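Section 3: Setting up the table and recording hand-held runs

Read this section before your first session in the club room. It covers the practice table, the two hand-held grippers and the recording of a run. Charging and storage are in Section 4. Fault lights are in Section 9.

Revised July 31, 2019. Throw out printed copies from December.

3.1 Before you start

1. Sign in on the Nurno sheet and write down the gripper set you are taking.
2. Put bags and jackets on the hooks by the door.
3. Check that the recorder has at least 200 minutes of free space. If it has less, copy the old runs to the Collska drive and clear them.
4. Turn the recorder on and wait for it to finish starting up before you plug in either gripper.

Note: The recorder forgets its left and right settings if the grippers are plugged in too early. If this happens, unplug both, restart and begin again at step 4.

3.2 Setting the table

1. Place the table on the carpet with the long side facing the operator.
2. Wipe the white surface with a dry cloth. Spray cleaner leaves streaks that show up in the recordings.
3. Put the task object on the left half of the surface, toward the back edge.
4. Lock the room lights at setting 3 and leave them there for the whole session.

Caution: Keep your feet outside the striped base blocks. Lift cables to move them. Do not drag them.

3.3 Holding the grippers

1. Pick up the left gripper first, then the right.
2. Squeeze each one fully closed, then let it open. Watch the numbers on the recorder screen. Both should return to zero.
3. Check that each cable runs down the outside of your wrist and has enough slack for a full reach.
4. Hold both grippers over the near edge of the table and stay still until you hear the tone.

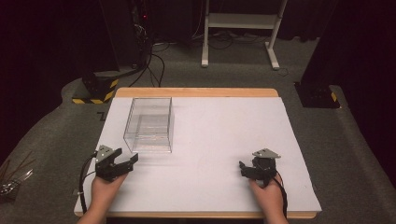

The box task is the first one new members record, and most of the Gratetti entry is built on it. A run starts from a ready position, with both grippers up and the object still untouched on the table. Clear plastic is harder to judge than cardboard, so go by the thin edges of the box and the pale shadow under it when you line up the left gripper. The jaws should be open and pointed toward the box before you reach. The right gripper can stay partly closed until it is needed. Keep the left cable along the side of the hand, with a small cable tie holding it, and let the right one hang down by the wrist.

3.4 Recording a run

1. Say the run number out loud after the tone.
2. Reach with the left gripper and close it on the near wall of the box. Use light pressure.
3. Bring the right gripper to the opposite wall and close it.
4. Lift the box a hand's width, move it to the right half of the table and set it down.
5. Open both grippers, return to the ready position and wait for the second tone.

Note: If you drop the box, finish the run anyway and mark it D on the sheet. Dropped runs are kept. We had 479 usable runs at the last count, and the Zou software reads the D runs separately.

Caution: Do not push down on the box to get a better grip. The corners crack.

3.5 Finishing up

1. Stop the recorder and wait for the file name to appear.
2. Copy the file name to the sheet, along with the task and the gripper set.
3. Unplug the right gripper, then the left. Pull on the plug, never the cable.
4. Coil the cables loosely and put both grippers back on their rack with the jaws open.
5. Return the box to the task shelf, open side up.

If a cable tie has come off or a mounting plate feels loose, put a tag on the gripper and leave it on the repair shelf. Spare ties are in the top drawer.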